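Skevunent Domestic Studies
Unit 4: The hob side of the counter
Course handout, revised 13/07/2020

4.1 Scope

Unit 3 dealt with the sink and the draining area. The present unit covers the hob, the length of counter next to it, and the utensils kept within reach of both. Gas hobs only are treated. Electric plates and induction are left to Unit 6.

Students should have the measuring sheet from Unit 2 to hand. All lengths are entered in millimetres.

4.2 Terms

Hob: the cooking surface with its burners and controls.
Pan support: the metal grate that carries the pan above the flame.
Burner cap: the disc that closes the top of the burner and spreads the flame outwards.
Igniter: the small pin beside the cap that produces the spark.
Set-down area: the part of the counter directly beside the hob, used for resting tools and hot lids during cooking.
Caddy: any open container for upright utensils, divided or undivided.

The Ketcombe edition of these notes used "landing zone" for the set-down area. The term has been dropped.

4.3 Layout of the set-down area

The set-down area is measured from the side edge of the hob to the first fixed obstacle, or to the end of the counter if there is none. In the Hakilside practice kitchen the counter run is 3000 long in total and the shelf above the back wall of the store is 2000. Only the first figure is used in the exercises.

A covering on the counter is recorded separately from the counter itself. Note its pattern, whether it lies flat, and how close it comes to the hob. Mats of unknown material are treated as not heat resistant. A pan taken off the burner goes on a trivet, never straight on the mat.

The utensil in use lies in the set-down area with its bowl or blade towards the cook's free side. Utensils not in use stand in the caddy. A tool lying on the counter at the end of a session is entered as "out of place", whatever its condition.

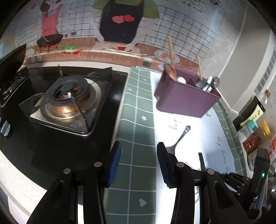 Fig. 4.1. Gas hob, set-down area with patterned mat and metal spoon, divided caddy towards the back.

The caddy in Fig. 4.1 is a rectangular plastic one with a divider, and wooden utensils stand in it. For the exercise, enter the spoon on the mat under "set-down area" and the contents of the caddy under "upright storage". The wall sticker is entered under "wall finish, decorative". It has no bearing on the layout score.

4.4 Utensils in upright storage

Handles go down and working ends go up, except for knives, which are not kept in a caddy at all. Wooden and metal utensils may share a caddy if it is divided. Wooden items are dried fully before they are put back – water collects in the base and darkens the wood.

The caddy is emptied and washed weekly. It stands far enough from the burners that no handle can lean over a flame. Long thin handles tend to tilt, and the clearance is taken from the tip of the longest item at its furthest lean. Measurements taken from the wall of the caddy will be marked wrong.

4.5 Cleaning the burner

1. Turn all controls to off and let the hob cool.
2. Lift off the pan support and wash it in hot water with washing-up liquid.
3. Lift off the cap and wipe it on both sides.
4. Brush the area round the igniter with a dry brush. Do not bend the pin.
5. Wipe any ring or tray beneath the burner. Brown or bronze discolouration of the metal is often permanent and is not to be scoured.
6. Refit the cap so that it sits level, then the pan support.
7. Light the burner and check for an even flame.

A cap that rocks when touched has been refitted wrongly. Repeat from step 6 with the gas off and the parts cool.

4.6 Exercise

Using Fig. 4.1 and your own kitchen, complete form 1083. Allow 20 minutes for each. Sketches may be freehand, but the hob must be drawn first and the other items placed in relation to it. Mark dimensions you cannot obtain from the figure with a dash; estimates are not accepted.

Completed forms go in the Eynon tray. Unit 5 (wall cupboards and extraction) begins in August.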